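Titow Hardwood Floor Soap, Concentrate

Home > Floor Care > Wood > Soaps

Item 525. One 31 oz bottle. In stock, ships from our Tretley warehouse.

Your floor has survived dogs, chairs and at least one party you weren't told about. It can survive being washed, provided you stop drowning it. Titow is a plain soap for sealed wood floors. It smells faintly of soap, which we understand is unfashionable.

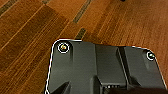 Add one capful to a bucket of cool water. Wring the mop until your wrists complain, then wring it again. Work with the planks, a small patch at a time, and let each patch dry before the dog inspects it. There's no rinsing and no buffing, and no second bottle we forgot to mention.
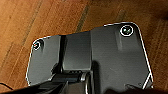

Titow leaves no wax behind, so it won't build up or turn cloudy. It adds no color either. A floor that was a warm orange-brown, like this one, stays orange-brown, and anyone hoping for gray will need a sander and a free month. Not for oiled, waxed or unfinished wood.

Will it clean other things? Didier Jacquet, who answers our phones, gets this call most mornings before 9.

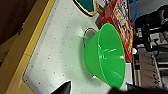 Sealed tables, yes. Painted baseboards, yes, with a soft cloth. Dishes, please don't. Use dish soap, they named it that for you.

Customer review, four stars: "Got up 127 scuffs in the hall. I counted. Cap is too tight." Pylyp Stelmakh

We've sold more than 3,000 bottles and the cap is still too tight. Shevchuk, who make it, have been told.

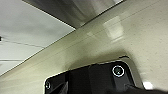 Item 525, Titow Hardwood Floor Soap. Bottle not shown.

Goes well with: Otusura flat mop, washable pads (pair), felt chair feet.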